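Planner notes: the new grasp replay tool

The replay tool that Rodrigo Amaral has been building since March is now in the main branch, and the tabletop cell is using it for all new runs. If you work on perception or on the planner, you will want to switch over. The old log viewer stays available until the next release, but it will not get fixes.

The tool lines up three things on one timeline: the joint states, the planner's chosen grasp, and every camera stream in the cell. Before this, we kept them in separate folders and matched them by hand. Zulmira Aguiar spent most of an afternoon on one bad grasp last winter and found that two of the streams were 40 milliseconds apart. The new tool reads the hardware timestamps directly and flags any stream that drifts more than 10 milliseconds from the arm controller.

Work so far has been on the kitchen set, with the ketchup bottle as the main target.
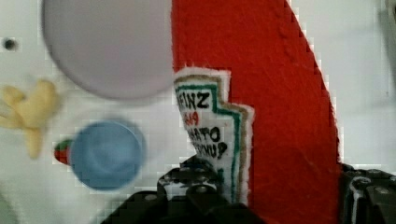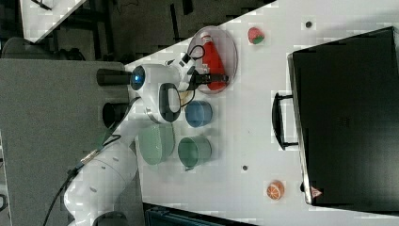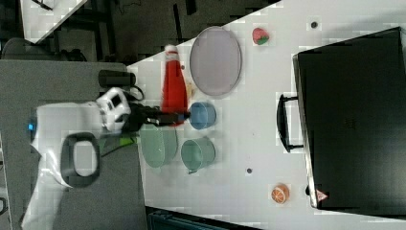
Soft and squeezable items are where the planner has the most trouble. Our grasp scorer was written for rigid parts, and it assumes that the width it measures before contact is the width it will have after the fingers close. With felt or thin plastic that is wrong, and the scorer then reports a slip that never took place. Rodrigo added a setting called contact_margin, which lets the width change by a set amount before a slip is reported. The default is zero, so existing configs will behave as they did before.

We ran the scorer again over 674 stored grasps, with the margin on and off. With it on, 11 grasps changed from fail to pass. Conceição Sequeira went through those by hand in the replay tool and agreed with all but two. Both of the wrong ones came from the wrist view, where the object fills so much of the image that the mask runs past the border and the width estimate is cut short. She has opened a ticket for that. For now the scorer should take its width from one of the wider views when the mask touches the border, and there is a flag for this in the Dornasden config.

A few things are still missing. You cannot yet edit a grasp pose in the viewer and send it back to the planner, though the message format for it is settled. Playback is slow on long runs - the loader decodes all the video up front, and Rasmus Lapiņa is changing it to decode only the part on screen. Rotated cameras are shown as recorded. The calibration file already holds the rotation, so the poses are correct, but the viewer does not turn the picture for you.

To move over, pull main, rebuild the message package and run the migration script on your log folder. It writes a new index file next to the old one and leaves the recordings alone. Logs made before the controller update have no hardware timestamps. The script will list them, and you can open them with the old viewer.

Please send bugs to Rodrigo Amaral, with the run name and the time in the run where you saw the problem. Questions about the scorer go to Conceição.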